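4.2 Kitchen clearing tasks

The second task group covers work at a kitchen counter. We built it in the Jatari simulator, using object models from the Cuner set. Each episode asks a two-arm robot to move food items between the plate, the board and the storage containers on the counter. Object positions change from one episode to the next, and so do the pieces that serve as clutter. The training set holds 2,141 episodes recorded by remote operation. A further 257 were kept for testing. Figure 3 shows one camera view from this group.
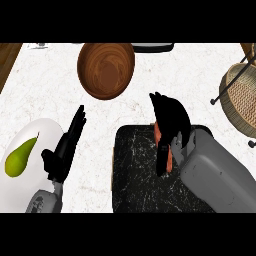 Figure 3. Simulated kitchen counter. The right hand is closed around a salmon-pink item over the cutting board; the left hand is open beside the plate with the pear.

Grasping was the easier part. Most failed episodes had a good first grasp and went wrong at release, when the fingers opened too early or dragged the item off its target. Long, thin items were worse than round ones, as the hand covers most of such an item once it closes and the policy has little left to see. Adding the finger joint angles to the input helped, but did not remove the problem.

Speed is a separate matter. We stopped every episode at 122 seconds, and over 10 percent of the test episodes ran into that limit with both arms still moving. A person would clear the same counter well within it. On these results we would not call the chore solved, even in simulation. Section 4.3 repeats the test with the Doltside layout, where the containers stand farther apart.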